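Household Advice: Bar Soap and Soap Dishes at the Washbasin
Last updated: November
By the Rudari House Household Advice Desk

Residents and staff frequently ask how a bar of soap may be made to last longer, and how the dish beneath it should be kept. The following guidance applies to the shared washrooms at Rudari House and is equally suitable for a private bathroom or utility room. It replaces the sheet previously displayed beside the linen cupboard.

Choosing and storing the bar

A plain, firm bar is preferred for general handwashing. Very soft bars should be kept for occasional use, as they lose their shape quickly in a busy room. New bars should be unwrapped on delivery and placed on an open shelf, with a small space between one bar and the next. A bar that has been left in the air for several weeks becomes harder and wears down more slowly. Shelves above radiators are not suitable, as the soap may crack.

Round bars are supplied to the washrooms on the ground floor. They have no corners to break away and turn easily in the hand, which older residents have said they appreciate.

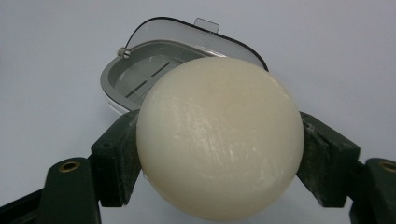 Small marks on the surface of a bar do not affect its use. A bar should be withdrawn only when it has split through, when dirt has worked into a crack, or when it has become too small to hold with comfort. Soap that has been dropped on the floor should be rinsed under the tap before it is returned to the dish.

Selecting a dish

A flat saucer is a poor choice for soap in daily use. Water gathers beneath the bar, the underside turns to jelly, and a good part of the soap is lost when the saucer is wiped. A dish should have a means of draining and a rim high enough to prevent the bar from sliding off.

The dishes approved for the washrooms were bought through Wetis, the household supplier, in an order of 40. Departments wishing to buy their own may do so, provided that the dish can be taken apart for cleaning and has no narrow grooves that a cloth or brush cannot reach. Metal dishes are discouraged near enamel basins on account of rust marks.

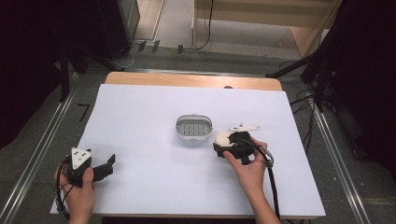
Drainage depends chiefly on the openings beneath the bar, and these should be inspected whenever the basin is cleaned. Soap softens and settles into them within a few days, particularly where many people use the same basin. A grey slotted insert in an oval white dish allows air to pass under the soap, but it will do so only while the slots remain clear. An old toothbrush, drawn along each opening in turn, is sufficient for the purpose. Pins and knife points should not be used.

Weekly cleaning of the dish

1. Remove the bar and set it aside on a clean, dry surface.

2. Where the dish has a removable insert, lift it out by the edge. Inserts should not be prised up with a tool. If one has stuck, stand the whole dish in warm water until it loosens.

3. Soak the parts in a bowl of hot tap water for ten minutes. In hard water districts, 200 ml of white vinegar may be added to the bowl. Vinegar must not be used on marble or other natural stone, and the bowl should be kept clear of such surfaces. It must never be mixed with bleach.

4. Brush the slots, the underside of the rim and the base. Rinse well.

5. Dry the parts with a cloth and put them together again. The worktop should be wiped down and left clear before the soap is brought back.

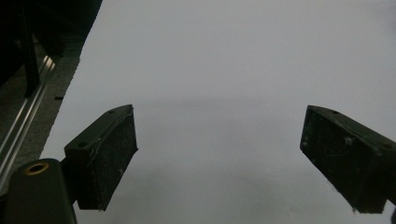 Returning the bar

Soap should be replaced on its broadest side, so that it rests steadily over the openings. If the underside is soft, the bar may be stood on its edge overnight and returned in the morning. Hair and lint should be removed at this stage with a damp cloth, as they become fixed in the surface once the soap has hardened.

Where a basin is in heavy use, it is advisable to keep 2 bars and to change them over each morning. Each then has a full day in which to dry. The Joseph Wing has followed this practice for several years and finds that the bars keep their shape almost to the end.

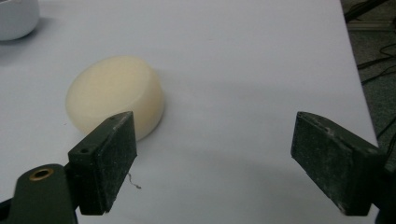 Cream-coloured round puck, shaped like a bar of soap, on a white tabletop.

Using up the remains

Pieces too small for the basin need not be thrown away. They may be collected in a lidded jar and used in any of the following ways.

- Pressed, while damp, on to the underside of a new bar of the same kind.
- Placed in a small cotton bag for washing collars and cuffs by hand.
- Grated and dissolved in warm water for washing floors, except unsealed wood.
- Rubbed along the runners of a wooden drawer that has begun to stick.

Different scented soaps should be kept in separate jars.

Replacement dishes and inserts are held in the Hondex store on the lower corridor. Requests should state the washroom and whether a whole dish or the insert alone is needed. Cracked dishes should be handed in at the same time.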